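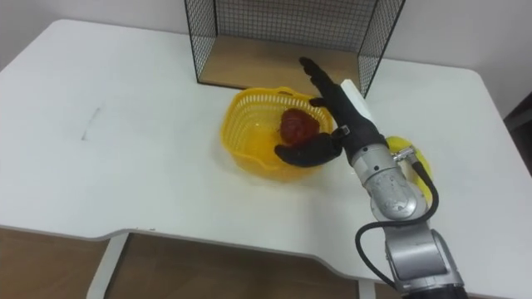
Page last changed: September 25, 2020

Week 3 handout: what to buy, and what it really costs
Module notes, Planning for Small Automation
Anas Mahrous

Right, this is the week we talk about money. I've tidied up what I said in the lecture and put back the bits I skipped when we ran over. Have it next to you when you start your own budget sheet.

The arm is the bit you'll overspend on

Everybody starts with the arm. I did too, the first time I had a budget of my own, and I'd spent most of it before I had thought about what the thing would stand on. So in this module we start at the other end. Write down the job in one sentence, for instance "pick a piece of fruit out of a basket and put it on the board". Then write down everything that sentence needs. You'll find the arm is one line on a fairly long list (mine went over the page).

Hands and grippers

A hand with jointed fingers is lovely to work with, and I won't pretend I don't like ours! A tomato-sized thing in a deep basket is awkward, and fingers that can curl over a rim give you more ways in. But for plenty of jobs a plain two-jaw gripper will do, and it'll be cheaper to buy and much cheaper to mend. When you ask for a quote on a hand, ask in the same email for the price of one replacement finger and how long it takes to arrive. If the seller can't tell you, write "unknown" in your sheet and leave it in red.

Check the fitting at the wrist as well. I once had a quote from Dultotetti that looked wonderful until I noticed the adaptor plate was a separate item on page two.

Cables

Please budget for cables. An outside cable has to have enough slack to follow the elbow round, so it ends up in a big loop, and big loops catch on things. Put a spare in the first order. You don't want to be paying a second delivery charge for one lead halfway through term.

Tables

Our table is white with a curved front edge, and I'm fond of it, but think about where your base is going before you fall for a nice shape. A clamp wants a straight edge and a decent thickness to bite on. Ask for the drawing, or go and look at it with a tape measure. Bustwood will send you one if you ask for it by phone (the web form never got me anywhere).

Props and fixtures

This is the cheap end of the sheet and the most fun. A bright yellow plastic basket, a wire mesh enclosure with a wooden board for its floor, something round and red to pick up: none of it is specialist kit. I give props one line of £40 and I rarely spend all of it. Buy two of anything plastic. Shops change their stock, and a replacement basket with a slightly different rim can mean doing your grasp positions again.

A worked bit of sheet

For the exercise, take a small extras budget of £500 for the Leka bench, with the arm, hand and table already paid for. My lines go like this:

Spare cables and fittings: £200
Props and baskets: £40
Cable clips and ties: £29
Left for repairs: £231

People always want to spend that last line on something. Leave it alone until the second half of the project. If you're sharing a bench with the Jakano group, agree now who pays for a broken finger and get it in writing, even if it's only an email.

For next time

Bring your one-sentence job and a first list of what it needs. Prices can wait, but mark which items have to be ordered and which you could pick up in a shop. Also have a go at these before we meet:

Which item on your list would stop all work if it broke?
How long would you wait for a new one?
What could you borrow for the first month?

Email me your sheet if you get stuck. A spreadsheet is best, but I'll take a photo of a page if the handwriting's kind. Quotes go in the shared folder under your bench name.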